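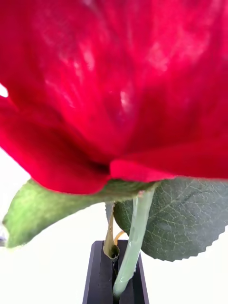
A red rose and its leaves, seen up close.

Last updated: November 24, 2024
Reading time: 2 minutes

MEDIA RELEASE

Neltance opens its rose room for a season of slow, friendly flower arranging

Neltance is delighted to be opening the doors of its new rose room in Traren, a bright and comfortable spot where anyone who has ever stood at the kitchen bench with a bunch of flowers and no idea where to start can come in, pull up a stool and have a go.

The room has space for 19 people at a time, seated along 4 long tables, and each session runs for two hours with a good long break for tea in the middle (and yes, there will be cake). Beginners are very welcome, and so are the old hands who have been filling vases for years and would simply like some company while they do it.

Red roses are the heart of the opening program. We love them for the big, generous blooms and those deep folds of colour toward the centre, and we have a soft spot for the foliage too, which so often gets stripped away and forgotten. A rose leaf with its fine veins and little saw-tooth edge is a lovely thing in its own right, and our first session, which we have called Pop, spends a fair while on how to keep a few good leaves sitting just under the flower so the red has some green to lean against.

The second session, Jenum, is a gentler affair for people who like a low bowl on the dining table. It covers cutting stems short, turning each bloom so its best side faces the room, and knowing when to put the snips down and leave it alone, a skill our own team is still working on!

We expect to go through about 600 stems over the opening weeks. Anything left at the end of a session will be bunched up and offered to whoever would like to take some home, so do bring a bucket or a bit of damp newspaper if you're travelling any distance.

Sessions are held on weekday mornings, and bookings can be made at the Neltance front counter. Aprons, snips and bowls are all supplied. We suggest closed shoes and sleeves you don't mind rolling up, and if you have a favourite vase at home, please bring it along, as it's much easier to learn the proportions with the one you'll be using.

Media are warmly invited to drop in during any session. Please let the front counter know beforehand so we can keep you a seat and a slice of something.

ENDS

Enjoying our news? Sign up for the Neltance newsletter. You can unsubscribe at any time.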